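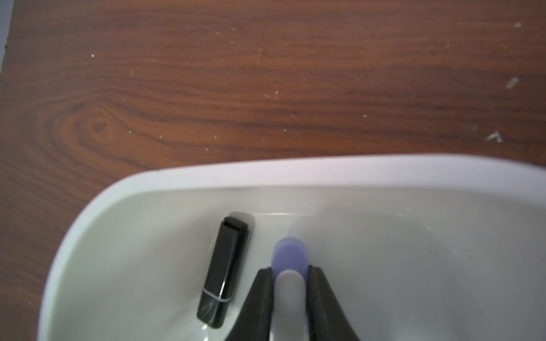
Kleinkram auf dem Arbeitstisch: eine Wanne für alles, was sonst verschwindet

Wer an einem schönen alten Holztisch werkelt, kennt das sicher: Man legt den USB-Stick nur ganz kurz ab, dann kommt eine Schraube dazu, ein Adapter, der Deckel von irgendwas, und am Abend sucht man eine geschlagene Viertelstunde. Bei mir war es der Stick mit sämtlichen Bauplänen für das Gartenhaus, und gefunden habe ich ihn schließlich in der Kehrschaufel (ja, wirklich, zwischen den Spänen!). Seitdem steht bei mir eine glatte weiße Kunststoffwanne auf dem Tisch, und alles Kleine, was noch keinen Platz hat, kommt da hinein.

Weiß ist für diesen Zweck herrlich praktisch. Ein schwarzer Stick fällt darin sofort ins Auge, während er auf einer rotbraunen, kräftig gemaserten Platte zwischen Astloch und dunklen Streifen gern untertaucht. Nehmt eine Wanne mit flachem Boden und rundem, dickem Rand, die lässt sich gut greifen und hat keine Ecken, in denen der Staub hängen bleibt. Meine ist 40 cm lang und hat auf dem Flohmarkt 3 Euro gekostet.

So halte ich es inzwischen:

- Abends wird die Wanne geleert, und zwar ganz. Das dauert bei mir fast 5 Minuten, mit einer Tasse Tee daneben auch mal länger.
- Sticks nur mit aufgesetzter Kappe hineinlegen.
- Nichts Feuchtes, nichts Klebriges, keine offenen Leimtuben.
- Schrauben und Nägel kommen in ein eigenes Glas, die zerkratzen sonst alles.

Und weil wir schon beim Kratzen sind, noch ein Wort zur Tischplatte. Kleine weiße Krümel und Fusseln sieht man auf dunklem Holz leider besonders gut, und wer mit dem Ärmel darüberwischt, reibt sie erst richtig ein. Ich fege immer zuerst trocken mit einem weichen Handbesen, schön mit der Maserung, und nehme danach ein nur leicht angefeuchtetes Tuch. Helle, kreidige Stellen verschwinden manchmal schon mit ein paar Tropfen Möbelöl, aber probiert es bitte erst an der Unterseite aus! Meine Tante Elīna Dambrauskienė schwört auf eine halbe Walnuss. Bei flachen Kratzern hat sie damit recht, bei tiefen hilft nur Wachs.

Kehrschaufel und Besen dürfen übrigens ruhig auf dem Tisch bleiben, hinten in der Ecke, wo sie keinem im Weg sind. Neben einem Strauß aus künstlichen Blättern in einer Bernsteinglasvase macht sich so eine türkise Schaufel sogar richtig nett, und man greift viel eher danach, als wenn sie im Schrank hängt.

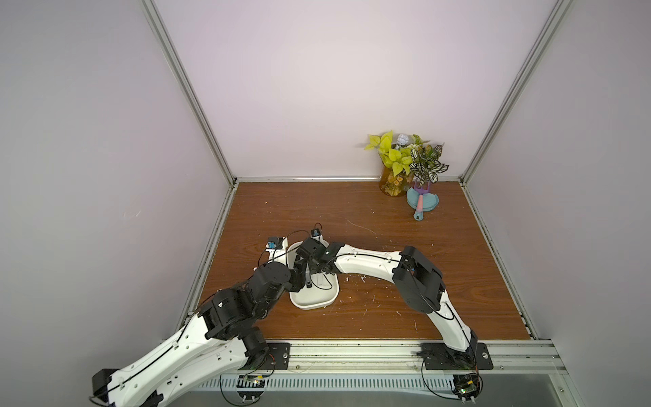
Ülle Ramanauskas schreibt dazu: Bei uns liegt ein zugeschnittenes Stück Filz in der Wanne, dann klappert es nicht so. Aber Vorsicht, im Filz bleiben die Metallspäne hängen, also ab und zu ausklopfen. Und wie oft ölst du die Platte denn nun?

Zweimal im Jahr, liebe Ülle, einmal im Januar und dann wieder im Sommer, wenn die Fenster offen stehen können. Dünn auftragen, 16 Stunden in Ruhe lassen, nachpolieren. Das mit dem Filz probiere ich aus.

Weitere Tipps aus der Werkstattecke

Kabel bündeln ohne Kabelbinder
Staub aus Kunstblumen bekommen
Handbesen auswaschen und trocknen
Wasserränder auf geöltem Holz
Welches Glas für welche Schraube?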